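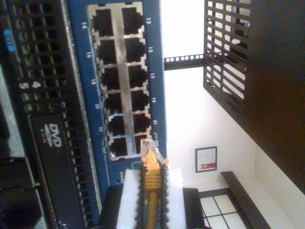 Figure 1. Yellow patch cable at port 23. Even ports 14–24 in one column, odd ports 13–23 in the other.

Rack Cabling, Unit 7: Port Numbering and Patching
Notes by Tineke Michiels, revised September 3, 2026

7.1 Reading the numbers
On a 24-port switch the jacks usually come in two blocks of twelve. Odd and even numbers sit in separate rows, so physical neighbors in a row differ by two. Port 23 is paired with 24, and both are at the end of the second block. Most patching errors in the January session were off by one pair: 21 for 23, or 22 for 24. Read the printed numeral before insertion and again after.

7.2 Seating the connector
Hold the plug by the boot, keep it square to the opening, and push straight in until the latch clicks. A plug that enters at an angle can bend the contacts in the jack. Tug lightly on the boot. If the plug moves out, the latch has not engaged. A ribbed boot relieves strain where the cable leaves the plug; it does not protect against a tight bend further down.
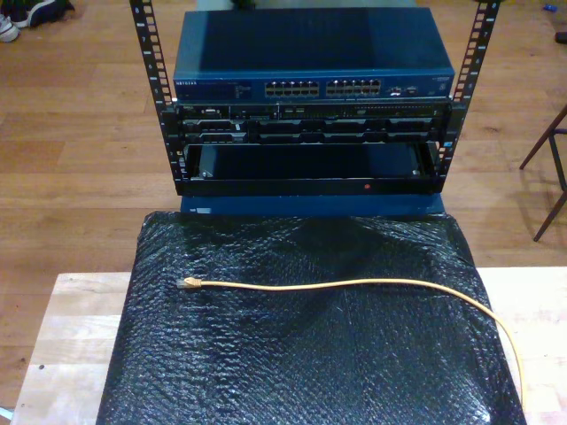

7.3 Order of equipment
In a small open-frame rack, servers go low and the switch goes above them. Patch cables then drop from the switch with short runs, and the heavier units keep the center of gravity down. Unit numbers on the rails are used to level the left and right mounting points. Check both rails before tightening.

7.4 Record sheet
Enter one line per cable: switch port, far end, jacket color, length in cm. Lengths over 200 need initials from Iddrisu Amegashie. Sheets go in the Colluvlow folder.

Reading for next time: Gouveia handout, pp. 38–41.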